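Keeping a small flat calm with a new baby: tips from our kitchen table
by Aušra Sakalauskas

When my sister had her first child, I moved into the spare room for the winter to help. I have no children myself. I had a notebook, and in the notebook I wrote everything which made the days easier, and also some things which made them worse. Friends keep asking me for it, so I typed it up. Our flat on Pardale Street is 79 square metres for four people, so most of the tips are for small spaces.

The kitchen

Clear one bit of the bench beside the sink and give it to the baby things only. Ours was as wide as a tea towel. Bottles, brush, drying rack, nothing else. My brother-in-law put his keys there for a week and then he learned.

Cook double on any evening when you have the energy, and freeze it flat in bags. Flat bags stand up in the freezer like books and thaw in a sink of cold water much faster than a block. Write on the bag before you fill it. I have eaten pumpkin soup believing it would be curry.

Food you can eat with one hand is worth more than good food. Boiled eggs, zucchini slice, muesli bars, cheese cut in sticks. Keep a plate of this in the fridge at the height of your eyes. A person who is feeding a baby at 3 am will not look behind the yoghurt.

Drink bottles with a straw lid, one in every room where somebody sits down with the baby. We had Irkeo ones, the plain kind, and we washed them all together at night.

Washing

Soak first, ask later. A bucket with a lid lives in the laundry, filled with cold water and a spoon of soaker, and everything stained goes directly in. Hot water fixes milk and poo into cotton, so keep it cold until the stain is gone.

Small socks go in a zip bag. We lost 12 before we started doing this, and I found two of them later inside a doona cover.

If you dry inside, put the airer near an open window and not in the bedroom. In June our windows were running with water each morning until we moved it.

Singlets do not need folding. Throw them in a drawer. I was brought up to iron pillowcases and it was hard for me to write this sentence.

The nights

Put a small lamp low on the floor, behind a chair, with a warm coloured globe. You can see enough to change a nappy and everyone stays half asleep.

Pack the change table in the evening like you are packing for somebody else: two nappies opened out, wipes with the lid up, clean suit, one cloth. Aranka Bakos from downstairs, who raised three boys, taught me to put also a clean T-shirt for the adult. She was right the first night.

Divide the night in two shifts and do not discuss it while it is dark. Ours changed over at 2 am. Whatever was unfair could be talked about at breakfast, and by then mostly we had forgotten what it was.

Visitors

Hang a list on the fridge with jobs that take 10 minutes. Bring in the washing, take out the recycling, peel potatoes. People who say "tell me if you need something" are happy to be given a line from a list.

It is allowed to not answer the door. We put a note with a time on it, and the Petrauskas family next door simply left their casserole on the mat.

The person who helps

This part is for aunties, grandfathers and friends without children. Do not take the baby so that the mother can clean. Take the mop and let her sit. Learn where things belong and put them back there, even if you know a better place. Go outside once a day, also in rain. I walked as far as the Situs bakery and back, 23 minutes with the pram if the lights were kind.

And do not be surprised if you feel something when you go home and it is quiet. I left my spare bucket with them so I would have a reason to come for it. It is still there.

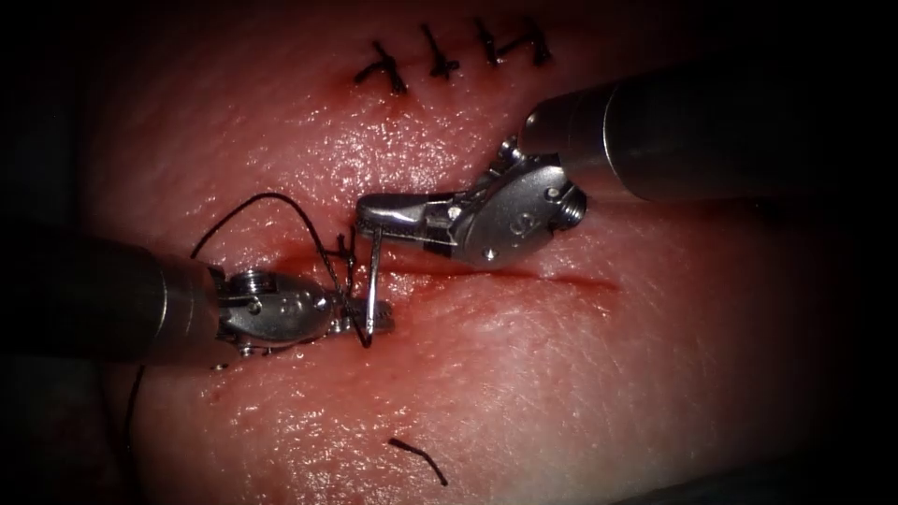
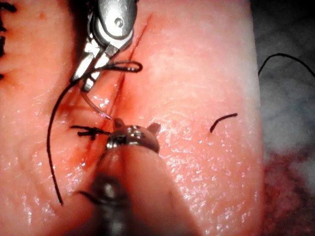
Stitching along a thin incision with robotic instruments, two views.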